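4. Loading the training rack and first pick test

Read section 3 first. Arm must be homed and the gripper pads clean before you start on this, otherwise the test picks mean nothing and you'll be back here doing it again.

Applies to the Rumstead shelf-picking cell, single arm on floor rail. If you have the older Vestau controller, menu names differ slightly, see the card inside the cabinet door.

You will need: the stock for the middle shelf, a tape measure, a marker, soft cloth, the teach pendant. One person is enough. Two is quicker.

CAUTION: Key switch to MANUAL and take the key out before reaching into the rack. Keep the key on you. Not on the pendant hook.

4.1 Check the rack

1. Push on both uprights at shoulder height. No rocking. If it rocks, stop, go to 2.6 (fixing to the floor) and start again.

2. Look along the front beam of each shelf. Clips fully down both ends. A half seated clip drops the beam by 3 mm and the arm will read that as a low shelf.

3. Wipe the boards. Grit under a pack tilts it and the suction cup leaks on one side.

4. Leave the compartment above the middle shelf empty for now. The arm needs the headroom while it learns the lift height. You fill it in section 5, once the lift height is saved.

4.2 Load the middle shelf

5. Bring the stock over in its box, flaps folded right out, and put it on the floor in front of the rack. Full wrapped bundles first. Single packs stay in the box until step 14.

6. Lift the bundle on to the front of the board, long side facing you. Don't cut the film.

7. Hands flat, one towards each end, thumbs down the front edge. Press lightly and slide it straight back. Both hands move together or it will turn on you. Don't push from one corner, the film creases up and the cups hate creases. 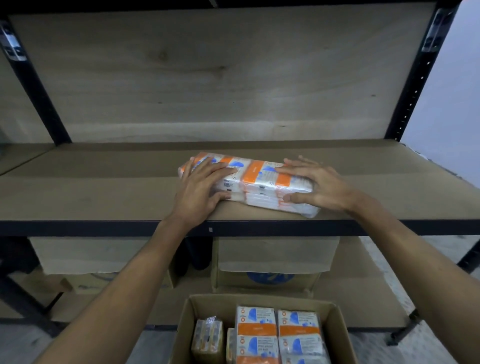

8. Stop when the front of the bundle is 200 mm behind the front beam. Measure left end and right end, both must match. Mark the board with a short line at each end so the next person doesn't have to measure.

9. Smooth the film on top with your palm. Wrinkles round the corners are fine. Wrinkles across the top middle are not, thats where the cups land.

10. Check the shelf label on the beam isn't covered or peeling. The wrist camera reads it on every approach. Replace if scuffed, spares are with the pendant.

Note: closed boxes on the shelf below can stay where they are, as long as no flap sticks out past the beam. If one does, tape it down. Anything standing on the floor in front of the rack comes out before step 11. The rail scanner will see it and trip, and you then get a fault 18 which has to be cleared at the cabinet.

4.3 First pick test

11. Move the open box behind the yellow line. Tools out, cloth out. Close the gate.

12. Key back in, switch to TEACH. Speed stays capped in this mode, leave it capped. On the pendant: Shelf > Middle > Find front edge. The arm comes in slowly and stops short of the bundle. Watch the cups, thumb on the enable switch the whole time.

13. If it stops more than a finger's width off centre, press Back, nudge with the arrow keys, Save. Don't move the bundle to suit the arm.

14. Run Test lift. The arm raises the bundle, holds, sets it down. If good, key to MANUAL again, key out, gate open, take the bundle off and put single packs in its place, upright, fronts to the same pencil line. Gate shut, back to TEACH, repeat 12 and 13 with Item set to Single.

15. Save as Rack 1 / Middle. Write the date and your initals on the commissioning sheet.

If it goes wrong

Arm stops and beeps at the label: lens dirty or label glare. Wipe both. Still no read, turn the cell lamp down a step.

Drops the bundle within a second or so: vacuum low. Gauge on the pump, needle should be in the green. Check the hose at the wrist first, it works loose there more than anywhere.

Lifts one end only: bundle not square, or film creased under a cup. Back to step 8.

Fault 18 with a clear floor: scanner window needs a wipe. Dry cloth only, no sprays.

CAUTION: never hold a pack steady for the arm, at any speed.

After the first 300 picks, re-check the cup screws and run 4.3 again from step 12. Cups settle a bit when new. After that its the normal monthly check, section 8.

Go on to section 5, upper shelf.

Rumstead cell set-up guide | Text: Anika Park | Corrections to Wanda Castellanos, service desk | Back to top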